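The Night Shift Doesn't Eat Doughnuts

24 December 2020
By a staff writer

Print this article | E-mail this article

The first thing the robots at Kamberg changed was lunch.

Kamberg packs instrument sets for clinics: scissors, tweezers, the odd thing with a hinge that I was told the name of twice. For years, 54 people did this by hand at long tables, and they broke for lunch when the table was clear. Then management leased a pair of arms from a company called Skivach, and the arms turned out to have no opinion on lunch whatsoever. People started eating in ones and twos, whenever the machine was being restarted. In the early weeks that was often enough to put on weight.

I went in expecting a story about jobs. Everybody goes in expecting that story, including the people who have the jobs. The packers had spent July waiting to be called into the small office with the bad blinds, and some of them had cleaned out their lockers ahead of time to save themselves the trip. No call came. What came was a new title. Seven of the packers are now "cell attendants," a phrase that got the reception you would imagine.

A cell attendant does what a packer did, with a witness. She lays out the tray and the pad. She watches the arms go after a pair of scissors with the care of a man defusing his mother-in-law's casserole. When they miss, she writes down how they missed, on a form that offers 12 kinds of failure and a blank line for "other." The blank line is where the literature is. "Sulked," says one entry. Another says only "no."

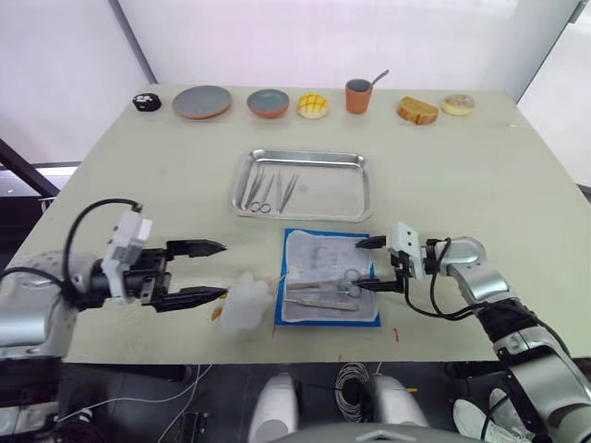
Scissors are the hard part, I learned. They lie flat and they shine, and a grip that works on one end is useless on the other. A packer with a few years behind her picks up a pair without looking, in the middle of a sentence about her sister's divorce, and has it turned the right way before she gets to the lawyer. Asked how she does it, one of them looked at her own hand for a while and said she'd rather not think about it in case it stopped working.

This has become an unexpected source of pride on the floor. The engineers from Skivach, young and very polite, spend a good part of the day asking the packers to do things slowly. People who had not been asked a question at work since their interview are now consulted on tweezers. There is a waiting list to be consulted on tweezers.

The pay is another matter. An attendant makes five percent more than a packer, and she also takes the blame when the cell stops, so the packers have done the arithmetic and several have declined the honor. Management calls this a "communication gap" and has put up a poster about it near the time clock.

The plan for next year is a second cell, and after that, according to the poster, "growth." The attendants have asked for a fixed lunch hour. Management has said it will take that up with Skivach.

Reader comments (3)

packedit54: I did this kind of work at Prenska before they shut the line. We never got a robot or a poster. Would have settled for the five percent.

Old Tweezers: "Sulked" should be on the form already. Our label printer has been doing it for years.

m_in_shipping: Nice article but you left out the noise. Mine whines all day long and I hear it in the car going home.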